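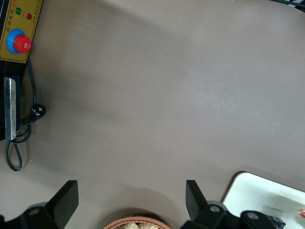
Page last changed: Monday, August 26, 2019

Unit prices, part two: receipts, denominators and what to do about specials

The first post on this covered why I stopped trusting my memory of what things cost. The short version is that memory stores the lowest price ever paid and treats it as the normal one. This post covers the method I settled on, the errors in it, and a few results. All of it applies to one two-person household in Bellville, buying from the Ornach supermarket, from Xu the grocer, and every second month from the bulk store at Dirbridge.

The raw material is 288 receipts. Thermal paper fades quickly if left on a windowsill or in the car, so each receipt is typed up on the evening of purchase and then thrown out. One row per line item. The columns are date, shop, item, brand, pack size, unit of pack size, price paid, shelf price, and a flag for whether the item was on special. Shelf price and price paid are kept apart. I merged them in the first version of the spreadsheet and spent most of a wet weekend in December pulling them apart again.

Pack size is the column that causes trouble. A receipt from Ornach prints the size for most dry goods but drops it whenever the description is too long for the line, so biscuits and anything with a flavour in its name have to be checked against the packet. Xu prints a category and a price only. Dirbridge prints an internal code, the same code for a given product every time, and a lookup table takes care of it.

The denominator

Shelf labels give a price per 100 grams, per kilogram, per litre or per each. Within a category this usually works. It fails in three places.

The first is drained weight. Tinned chickpeas are labelled by total contents, with the drained weight in smaller type. Two tins of the same net weight can hold noticeably different amounts of chickpea. I record drained weight where it is given and leave the cell blank where it isn't. A blank stays out of the averages.

The second is anything sold by count. Toilet paper per sheet is meaningless without ply and sheet dimensions. Dishwasher tablets per tablet is fine, as one tablet is one wash. Eggs per dozen ignores the size grade, so I use price per kilogram of stated minimum weight, and on that basis the larger grades are cheaper on more weeks than I had assumed.

The third is concentrates. Laundry liquid per litre tells you what the water costs. The useful figure is price per wash at the stated dose, and the stated dose depends on a cap with lines moulded inside it that can't be read under a laundry light. I weighed the dose on kitchen scales instead. Our figure came out higher than the label's, which says more about how we pour than about the product.

Specials

A half-price special is half of the shelf price, and the shelf price moves. To deal with this I keep a running median of the price actually paid per unit over the last 10 purchases of the same item, and compare any special with that. The median is used in preference to the mean so that a single clearance purchase doesn't drag the reference down for the rest of the year. For items bought less often than that the figure is unreliable, and the sheet greys it out.

Over 13 months of data, coffee, olive oil and dishwasher tablets followed a cycle regular enough to plan around. Buying only at the bottom of the cycle needs a stock large enough to reach the next one, so cupboard depth sets the limit. Flour, rice, milk and frozen peas barely moved. There is no point in tracking those weekly and I have stopped doing it.

Small packs bought near the register are a separate case. They have the worst unit price in the sheet by a wide margin, and also the smallest effect on the total. Chewing gum is a good illustration: the per-kilogram figure looks alarming, and the annual spend is less than the spread between a good and a bad month of cheese. Ranking by unit price puts gum at the top of the list of problems. Ranking by unit price difference multiplied by annual quantity puts cheese there, which is correct. 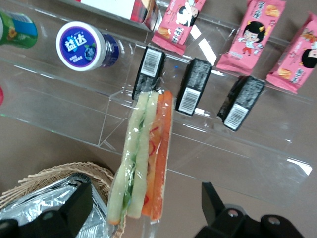 Hubert Auer wrote after the first post to argue that the whole exercise should be weighted by waste, on the grounds that a kilogram of spinach bought cheaply and half thrown out has cost twice what the sheet says. He suggested a column for the fraction eaten, filled in when the packet is finished.

I agree with the principle and tried it for fresh vegetables only. The difficulty is that the fraction is an estimate made by the person who let the spinach go off. A crude version works better: a yes or no for whether any of the pack went into the compost. On that measure, bagged leaves do badly, carrots and cabbage do well, and herbs are a disaster in any format other than a pot. The bulk bag of onions from Dirbridge looked like the best buy on the vegetable tab until the compost flag was added. It is now about level with loose onions from Xu.

Known problems

Travel to Dirbridge isn't costed. We go past it for other reasons, but that has been true of more trips on paper than in practice.

Brand changes are treated as new items, so the running median restarts and the first few comparisons are useless.

The item list has grown to more than 50 distinct products, and the long tail has too few rows each to say anything. I'm merging the spices into a single line for now.

Part three will cover the freezer, once I have a full set of weights for what is in it.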